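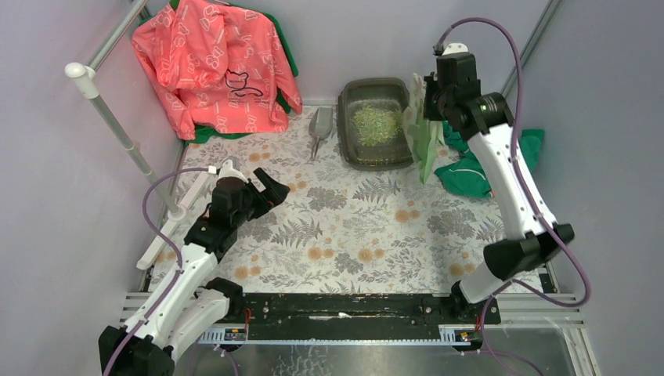 Welcome, and thank you for stopping by! We get so many lovely emails about the Wandovton Clothing and Kitchen Swap that Saodah and I sat down with a pot of tea and wrote out the answers to the ones that come up most. If yours isn't here, please do write to us anyway.

## What can I bring?

Clean clothes for any age, linens, and small kitchen things that don't plug in. Kids' jackets go faster than anything else, so if your little one has shot up over the winter, we would love to see the old one. Please check the pockets first (we've found some very old raisins).

## Is there a limit?

Each household can bring up to 30 pieces per swap. A pair of socks or gloves is one piece, and so is a set of measuring spoons, as long as it's held together with a ribbon or a rubber band.

## How do the tokens work?

You get one token for every piece we accept, and you can spend it on anything on the tables, whatever it is. A winter coat costs one token and so does a tea towel. Leftover tokens are good at the next swap, so tuck them somewhere safe. Last season 1,253 pieces found new homes this way, which still makes me smile.

## What about kitchen items?

Scoops, ladles, cookie cutters, baking pans, rolling pins and mixing bowls are all welcome. Give metal pieces a good wash and dry them all the way through before you pack them. We can't take chipped glass, nonstick pans with a peeling coating, or kitchen knives. Manaia Henare runs the kitchen table and is very happy to talk about bread while you browse.

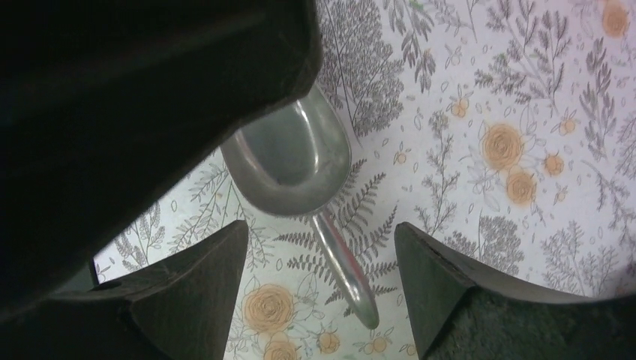
## When should I come?

Drop-off opens at 10 in the morning and the swap itself starts at noon. If you can't make drop-off, email Endang Rahman and she'll find another time with you. Our next one is in April.

## Can I try things on?

Of course! There are 2 curtained changing corners and a long mirror. Children can try jackets on right at the table.

## What if something has a small hole or a missing button?

Bring it along and tell us when you hand it in. Ludivine Guillot keeps a mending basket and will show you how to fix it yourself if you have a few minutes to sit down with her. Broken zippers are harder, so please leave those at home for now.

## Do I have to bring something to take something?

No. Ask at the front table and we'll give you five tokens to start with, no forms and no questions.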